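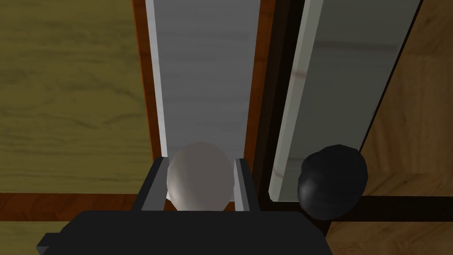 In the simulator the doors come in every taste. Some have dark lattice, some have olive panels, and the knob may be white on one door and black on the next. The researcher I met at Jidik in March chose this variety on purpose, and she spoke of it with some affection.

"We built 200 doors with our tool, Lotine," she told me. "The wood, the plate, the colour of the knob, all of it is mixed by the program. Sometimes the result is ugly. I would not want such doors in my flat."

Her question is a small one, but it has kept her group busy. When two handles are close together, how does a robot arm choose the one it was asked for? The older method, called Xue, looked at the doors once from a distance and then moved. It often reached for the neighbour.

"The first look is a guess," she said. "A good guess, but the arm then kept it until the end, like a person who is too proud to ask the way."
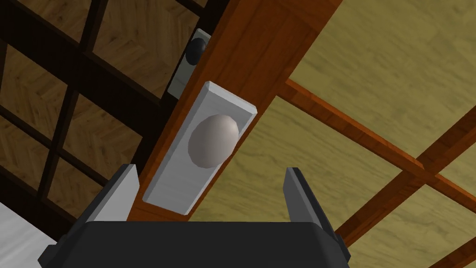 In the new method the program looks again while the hand approaches, and each time it may change its mind. The camera travels with the gripper, so the view is tilted and the fingers hide a part of it. I asked if this was a problem.

"At first we tried to remove the fingers from the view," she said. "The results became worse. The program needs to know where its own hand is, and the fingers tell it."

They ran 1077 trials. Each one allowed 5 new looks, and a later version allowed 7. The extra two helped only a little, she said, mostly when the plates on both doors had nearly the same colour.

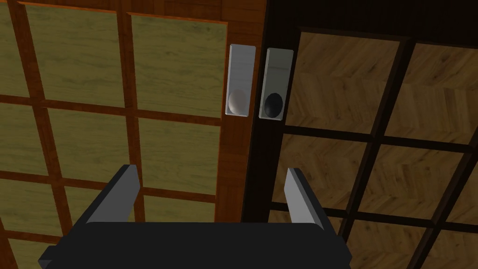 3 min read

I wanted to know what still goes wrong. She answered quickly, as if she had waited for this question.

"Pulling in the wrong direction. Choosing the handle is one matter, but a sliding door must go sideways, and our program sometimes treats it as a door with hinges. It pulls towards itself and nothing moves. We count this as a failure, although the correct handle was chosen."

None of this has yet been tried on a real door. A partner, Nokero, has promised her group the use of a workshop with an arm of the same type. She expects trouble with friction, which the simulator treats very simply, and with shiny handles.

"Real metal reflects the whole room," she said. "Ours reflects almost nothing. I think we will lose some weeks to that."

Before I left she started one more run for me, and we watched it together until the tea was cold.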